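Towel folding and storage - project report
Parviz Jalali, handed in 18th December

Aim: find which way of putting a small towel away takes up least room. Flat fold, half fold, roll. Started in October, 5 trials each.

Setup next. Same orange towel every time, one basket, one table.
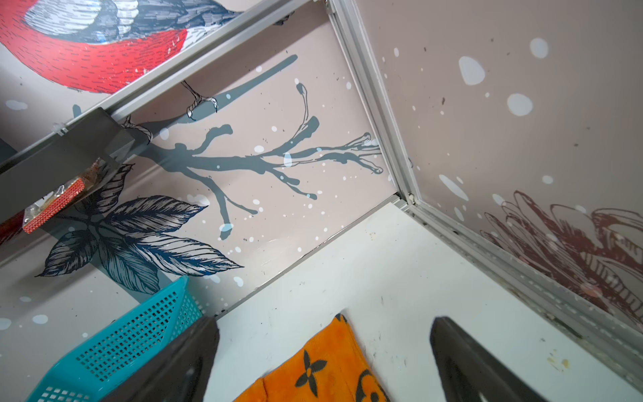 Fig. 1. Orange patterned towel and teal basket

Flat fold was quickest but slid about. Kept the Jenstead method sheet next to me, didnt always follow it.
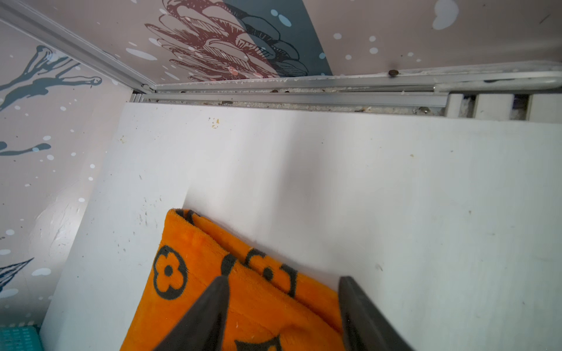 Half folding gives a thicker edge and the pile springs back. The fuzz shows all along the doubled edge in the picture, and thats the bit that ruins the height reading. Pressed for 2 minutes - no real change.

Things left out on the table for the crowded trials: mug, dish, utensil holder, basket. 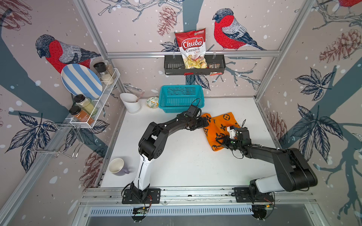
Results
Roll came out smallest, 595 cubic cm. Loose rolls were not much better than the half fold tho. Starting the roll tight at one end matters most
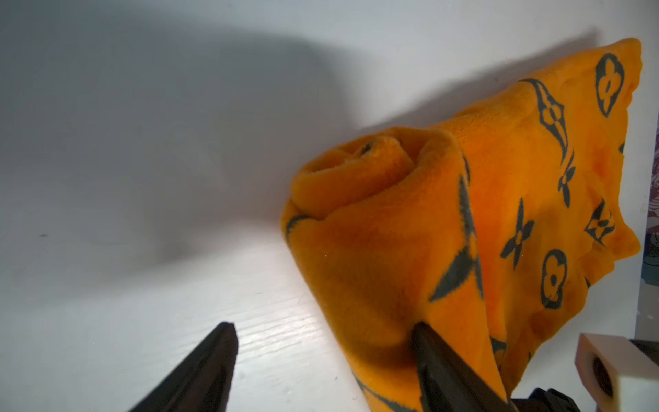

and keeping the other end flat while you go. Would repeat with a thinner towel, Peixoto brand maybe, if theres time. Raw numbers in appendix.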